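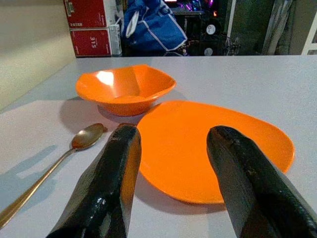

A two-fingered gripper open over an orange plate, with a matching bowl and a spoon on the table.

Equipment budgeting for tabletop manipulation

Equipment budgeting for tabletop manipulation is the planning that goes on before a lab, school or small workshop buys a robot arm for handling household objects. The arm tends to get all the attention, bless it, but a sensible budget gives just as much thought to the gripper, the wrist camera, the lighting and the humble dishes.

Costing

A well-known approach is the Lastholm sheet, drawn up at the Kusel teaching workshop, which sorts purchases into 19 lines and asks the buyer to plan over 6 years. Fingers and fingertip pads are entered as consumables, as they pick up nicks and scuffs in ordinary use. Spare cables have a line of their own -- a small kindness to whoever does the ordering later on.

Tableware is cheap by comparison. Kusel's first set of plates, bowls and cutlery came to $85, while the spare fingers and mounting hardware cost $661. Glossy dishes and metal spoons throw back a good deal of light, so the sheet suggests pricing a diffused overhead lamp in the same order.

Leasing

Programs unsure of their long-term needs may prefer to lease. The Mapplebeck plan, favoured by smaller colleges, covers the arm and controller but leaves grippers to the borrower.

See also: Maltura bench standard; End effector; Total cost of ownership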